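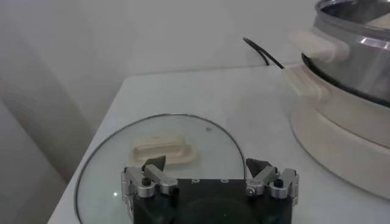
Sillwood Bench Cell: setup and upkeep notes

Welcome, and thanks for looking after the cell! These notes travel with the Hodden lid-handling recordings, but they're mostly for whoever has to keep the arm going from one week to the next, so please scribble in them freely.

Setting the table

The table stays clear apart from the hot pot and its glass lid. Lay the lid flat with the cream handle facing up, to the left of the pot, close to the base but never touching it. The cord goes out the back toward the wall (if it creeps forward, the arm will find it sooner or later, believe me). We don't plug the pot in for recording.

Starting up

Switch on the controller, give it 60 seconds, and then home the gripper with the fingers wide open. Bring the wrist down over the lid slowly, at 25 percent speed, and look at the wrist camera view before you do anything else. You want both black fingertips in view with the lid handle showing, and plenty of glass around it. If only one fingertip shows, the camera bracket has slipped and needs a nudge and a snug quarter turn on its screw.

Looking after the gripper

The linkages on the two fingers have a lot of little joints and screws, and they do work themselves loose over time. Check them by hand every 27 sessions, left side first (ours always seems to go first, no idea why). Wipe the fingertips with a barely damp cloth, and please don't oil them! A lid with oil on its handle is a miserable thing to pick up, and the oil ends up on the glass as well.

After any screw has been touched, run the Rothe open-and-close check and save the log next to the recordings.

What's in the folder

1530 recordings so far, all from the wrist camera, with joint logs alongside. Anything made before the August bracket swap sits in its own subfolder, old_bracket.

Contact: Sillwood bench desk, Grondham | © Grondham | Back to top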